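Dramdale White Work Surfaces: Frequently Asked Questions

Last updated 11/12/2024

What is the difference between the paper cover and the plain white top?
The paper cover is a sheet you lay over a table you already own. The plain top is a finished tabletop with a smooth white face. Both give you a bright, even background for sorting, drawing, craft work and small repairs. The cover costs less and gets replaced. The top costs more and stays put.

What sizes do you sell?
Covers come in packs of 12 sheets or as one long roll. Tops come in two sizes, Genilden (small) and Medina (large). The Medina is 138 cm long and needs two people to lift it onto the legs.

Will it look the same white all over?
Not in most rooms. A white surface picks up soft gray shading from whatever is near it, and it often looks darker toward the edges. Moving the lamp changes this more than cleaning does. If you need even light for color matching, use two lamps, one on each side, and turn off the ceiling light.

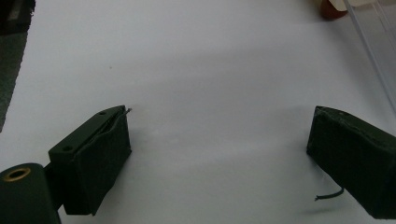
Soft gray shading on a white surface, with a faint lighter band across the middle.

Is a gray patch a stain or a shadow?
Move the lamp or whatever is standing near the patch. A shadow moves or fades. A stain stays where it is. Check this before you start scrubbing.

How do I clean the top?
Wipe it with a damp cloth and a little dish soap, then dry it. Pencil comes off with a white eraser. Do not use scouring powder or steel wool. Ink should be wiped up right away. Once it has dried, we can't promise it will come out.

Can I clean the paper cover?
You can brush off dust and eraser crumbs. Water will make it wrinkle. When it gets dirty, turn it over and use the other side.

How do I keep the paper flat?
Unroll it the night before and put a book on each corner. Low-tack tape works along the short sides. Pull it off slowly.

Can I put hot things on it?
No. Use a mat under glue guns, soldering irons and mugs.

Do replacement covers fit the older Wunwood tables?
Yes, but the sheet will hang over at one end. Trim it with a straightedge, or fold the extra under and tape it.

How do I order spare parts?
Use the order form and enter part number 529 for the leg screws. Spare feet are sold in pairs. Orders placed in November ship with the regular weekly delivery.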